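Moved from Tamden to Drovum in June with two people's worth of stuff and a long list of things I thought I knew about moving. Writing down what was useful while I still remember it. Thread.

1/ Get the removal quote in writing, and check what it covers. Our first one was 349 pounds, which sounded fine until I read the second page. It left out anything above the first floor. We were on the third.

2/ The firm we went with in the end was Gulard. They charged more and they sent someone to look round first. He opened every cupboard, including the one over the boiler that we had forgotten about. The final bill matched the quote.

3/ Boxes. We bought 70. That was too many large ones and too few small ones. Books go in small boxes. So do tins, tools, plates and records. Large boxes are for bedding, coats and lampshades.

4/ Write on the side of the box. Once they are stacked you can't read the top. Room first, then two or three words on what's inside. "Kitchen, misc" was on nine of ours and told us nothing.

5/ Post redirection: set it up before you go. I left it to the last week and a letter from the dentist went to the old flat. The new tenant was kind enough to forward it.

6/ Take meter readings on the way out and on the way in, and keep a photo of each. Our old supplier estimated our last month and was out by a fair bit. The photo sorted it in one phone call.

7/ Council tax is two separate jobs if you are changing councils. Tell the old one you've gone and the new one you've come. They don't speak to each other.

8/ Defrost the freezer the day before. I did ours that morning with a washing-up bowl and every towel we owned, and then the towels had to travel wet in a bin bag.

9/ Someone asked about parking. Drovum needs a suspension notice if the van will be in a residents' bay. Apply early. The form is on the council site under "Streets" and it is easy to miss.

10/ Pack one bag as if you were going away for two nights. Kettle, mugs, phone chargers, loo roll, a towel each, bedding, a screwdriver, medicines. It travels with you and stays off the van.

11/ Put the beds together first, before you open anything else. We started with the bookshelves and were looking for bed bolts at eleven at night. They were taped to the underside of the headboard, where I had put them.

12/ Budget: we set aside 1,000 on top of the van for odds and ends and spent nearly all of it. Curtains were the big one. The new windows are wider than they look and none of the old pairs meet in the middle.

13/ Things I'd leave behind next time: the spare microwave, a bag of hangers, the garden chairs, half the saucepans. The charity shop on Kong Street would have collected them for nothing.

14/ Still to do: change the address on the driving licence, find a doctor taking new patients, unpack the last of the "misc". Replies are open if you've got a question about any of it. 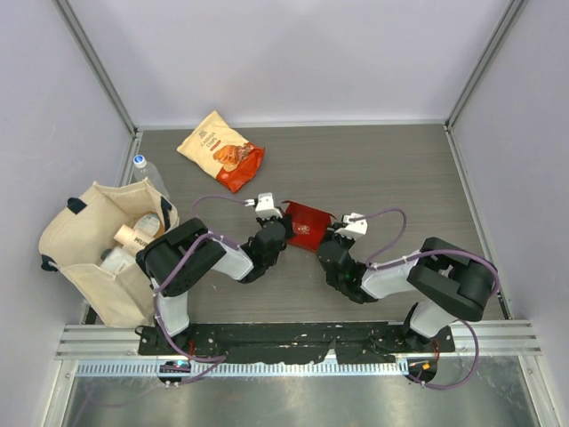 Small red box, two grippers.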